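Search the guide Go Advanced search

Looking After Your Nereo Sink Rack and Sponges
Section 3: Setting up and everyday use
May 19, 2018
By the Casetti help pages editor

Welcome back. If you have worked through Section 2 you will have the rack out of its wrapping by now, and the card sleeve can go in with your paper recycling. Most of what follows is simple enough, but do read it through once before you start, as one or two of the steps are easier in the order given.

Choosing a spot

1. Clear a flat place next to the sink, within easy reach of the tap. A rack that lives at the far end of the worktop tends to get forgotten, and the sponge ends up in the bowl again.

2. Wipe the surface and dry it well with a tea towel.

3. Stand the rack with its upright back towards the wall and the low tray towards you. Press lightly on each corner. If it rocks, turn it round or move it along a little until it sits firmly.

CAUTION: Do not stand the rack on a hob, a radiator shelf or any other hot surface, even for a moment.

Putting the sponge away

4. Rinse the sponge under the warm tap until the water runs clear, then squeeze it out over the sink. Please squeeze and don't wring, however tempting it is! Twisting tears the corners.

5. Hold the sponge upright by its two narrow sides, keeping the broad face towards you, and bring it over the rack. 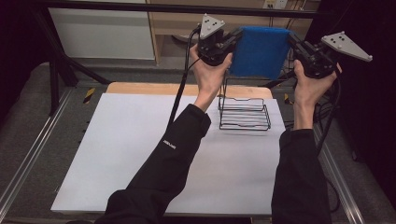
Page last changed: May 2018 (Casetti help pages, Nereo range)

A blue sponge over a black wire rack, as here, is the pairing we have at home, but the colour makes no difference to anything.

6. Lower it gently between the rails and let go. It should stand up by itself with air on both faces. If it leans, rest it against the back.

NOTE: A brand new sponge can be a bit stiff and proud. Soak it for a minute in 200 ml of warm water and try again.

Weekly care

7. Once a week, lift the rack off the worktop and wash it in hot soapy water, working a soft brush along the rods where the soap likes to gather. Dry it thoroughly.

8. Change the sponge every 2 weeks, or sooner if it starts to smell.

CAUTION: No bleach and no wire wool on the rack, please. Both will spoil the finish.

Section 4 covers the Clegg dish brush and its stand.

Reader comments (3)

teapot_lil: Mine rocked until I turned it round, so thank you for step 3. Would it take two of the thin sponges side by side?

Clegg brush fan: I've got two thin ones in mine, they do touch in the middle and dry slower.

marrowfat: Can the rack go in the dishwasher? I couldn't find it in Section 2 either.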